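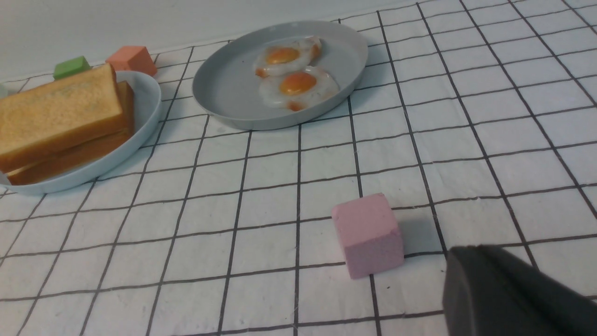
Breakfast layout on the grid cloth: plate with two fried eggs, dish with toast, pink foam cube.

Gotum Breakfast Table Set

Part of the Joravberg tabletop collection. Maintained by Valentin Kofler. Table layouts by Beat Gruber.

Contents
The set covers a small group of breakfast items arranged on a white cloth with a black line grid. There are 66 layouts and 716 stills. Each layout has its own folder, and stills are numbered within the folder.

Items
plate_round: light gray, raised rim
dish_oval: light blue-gray
egg_fried: one entry per egg, also when two eggs overlap
toast_slice: one entry per slice, also when stacked
cube_foam: pale pink
cloth_grid: listed once per layout

Labeling rules
Browned edges belong to the egg. Seasoning specks are not labeled separately.
Crust belongs to the slice. In a stack, the lower slice is labeled only where its surface or crust is visible.
Food on a plate or dish gets the relation "on" or "in". The cube is labeled "on cloth" even when it covers a grid line.
Shadows, wrinkles and specks on the cloth are left unlabeled.

Layout notes
Grid spacing was not recorded for the first 16 layouts. Do not use those for distance estimates. From layout 17 on, the spacing is in layout.txt along with the item list.
The cloth was not ironed between layouts.

Known issues
In 2 layouts the oval dish is listed as plate_oval. Both names refer to the same item.
Color values drift between morning and afternoon stills. No correction has been applied.
Some items extend past the image border. These carry the flag "partial".

Changes
April: merged the Pinau labels, removed duplicate toast entries, renamed cube_soft to cube_foam.

Send label corrections to Valentin Kofler with the folder name and still number.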